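Cabinet and box files, December

Started on the low cabinet by the long white desk at 4. It is getting the blue box files, so the loose Plasosum paperwork has one place to live. Both doors open all the way – good.
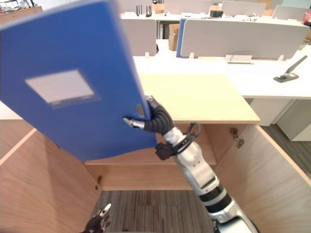 Blue file, label window still blank.

Labels go on before anything is filed. Project name on the first line, month on the second, black pen only. Trekbridge first, then Margaritis.
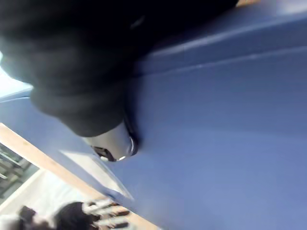
Close on the blue, blurred.

Tried the height on paper before moving anything. The shelf sits midway up and the drawing says 30 cm clear above it. Will check that with a tape. Spines should face out. 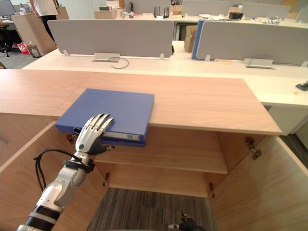
There is no floor panel under the shelf, only the carpet, so nothing heavy goes down there until we cut a board. Flamness quoted 19 for one in matching wood, delivery 6 days. Ordered.

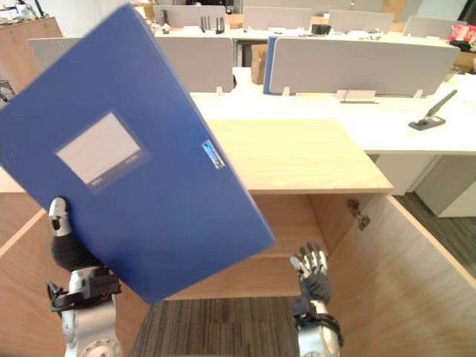
Old Margaritis receipts can be thrown out once scanned. Still to do: spare label cards, hole punch, index sheet for the inside of the left door.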